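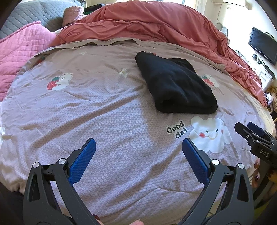

Washer stops before final spin, sheets come out soaked

Home | Tickets | Parts | Manuals | Contact

Posted in May by Algirdas Ots
Status: closed

Machine: Paser front loader, upstairs laundry at Lodholm guesthouse
Fault: drum slows down near the end, beeps, code 63 on the display. Door unlocks fine. Water gone from the drum but bedding still heavy.

7:40 am
Full load of bedding, normal cycle, spin set to 1000. Got code 63 with 16 minutes left on the clock. Ran spin only. Same code. Took half the load out and tried again, got a slow spin and then it quit.

8:15 am
Manual says 63 is "load unbalanced or drain slow". Not much help, those are two different problems. Unplugged it, waited, plugged back in. Code cleared, came back on next spin.

8:50 am
Opened the filter at the bottom. Towels down first, still got the floor wet. Found a hair tie, lint, and a button. Impeller turns by hand, bit jerky but I think they all are. Put filter back, hand tight.

9:30 am
Spin only with towels - fine, full speed. Sheets back in - code 63. So it pumps OK with towels. Asking here before I pull the drain hose.

Reply from Kamol Sitthichai, 10:05 am
Leave the hose alone for now. If towels spin at full speed the pump is keeping up. What does the wet bedding look like when you open the door? Any of it rolled up inside a fitted sheet or duvet cover? Also check if the machine rocks when you push on a front corner.

10:20 am
Yes. Lavender fitted sheet had both pillow cases and a flat sheet balled up inside it, like a bag. Whole thing on one side of the drum. And it does rock, front left. Didn't notice before becuase the mat hides it.

Reply from Kamol Sitthichai, 10:35 am
OK, do these 2 things:
- Take the mat out from under. Lower the front left foot until there's no rock, then tighten the lock nut up against the body. People skip the nut and the foot works loose again.
- Wash fitted sheets seperate from the small stuff, or button the covers closed first. Don't pack the drum.
Then run bedding at 1000 and let me know.

11:50 am
Mat gone, foot down, nut tight. Sheets on their own, full cycle. No code. Spun all the way through, came out just damp. Pillow cases went in with the towels, also fine.

Still a bit of a hum when it drains, same as last year. Will open a new ticket if it gets louder. Other washer is a Brolska and doesn't do it.

Closing this one. Thanks Kamol.

We use cookies to keep you signed in and remember your tickets. Accept | Settings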